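Wallin talk, notes, v2
Getting the pose right before you train anything

(20 min slot, leave 5 for questions. Water. Start the clock on the laptop, not the phone)

Open with the gap. Everybody in the room has seen the nice policy videos. Today = the boring layer under them. Pose tracking, time sync, the filter that throws stuff away. That's Graltura. Name on screen, say it slowly, people hear "culture".

What goes in: head view, a view from each gripper, finger opening. What comes out: one clean track per hand, same clock, same frame. Planner never sees raw video, only tracks.

Next slide. Let them look for a sec.
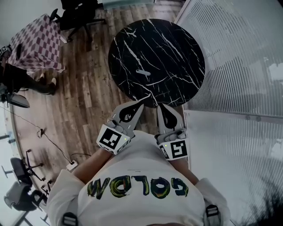
Head view. Marker cube on each gripper, fingertips nearly touching, one small part on the table.

Points to make here:
- cubes and not flat tags, because wrists roll. Want at least 2 faces for a solid solve. One face works but the pose can flip on you
- wide lens. Bends everything at the edges. Undistort the corners of the marker first, THEN solve. We did it the other way round for a month, don't ask (ok they will ask)
- glossy table with veins. Corner finder likes veins way too much. Fix was a size check plus the ID check, nothing clever
- hands close together = the hard case. One cube hides the other. Tracker has to coast

How long can it coast? 11 frames, then we mark the gap and stop guessing. Used to fill gaps with a spline. Looked great in the viewer, taught the arm to swim. Show the swim plot if time.

Time sync. Skip the math. Say: head and gripper clocks drift, we line them up on motion, one offset per clip, check it again at the end of the clip. If start and end dont agree, clip goes to Nornilent (the review tool) and a human looks.

Numbers slide. 484 clips in the July set. 56 thrown out by the filter. Most of those were sync, then lost markers, then a few plain bad calibrations. Don't read the table out.

Now the other side of it. Gripper view.

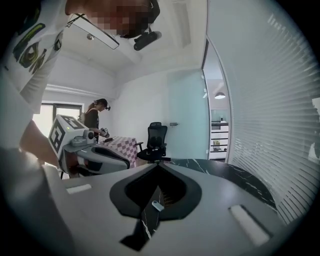 Gripper view. Another gripper with its cube at left, a second person working at the checkered table behind.

- background is busy. Blinds, doorway, people. Visual odometry hates the blinds, all those thin lines look the same, matches slide by one slat. We mask repeat texture now
- the gripper body fills the lower half. Mask it too, otherwise odometry thinks nothing is moving
- second person in view, moving. Outlier step handles most of it, not all
- cube on the other gripper is a free extra measurment. Relative pose, hand to hand. Biggest win this year and it was sitting there the whole time

Stakby = the planner. One slide only. It takes tracks, checks reach and joint limits, flags clips the arm can't follow. Live demo only if wifi ok, otherwise the recording, it's on the desktop.

Still broken: fast wrist flips, thin parts inside the fingers, calibration after somebody drops a gripper. Ask if anyone has a good drop check.

Last slide, repo link and the config file. Leave it up during questions.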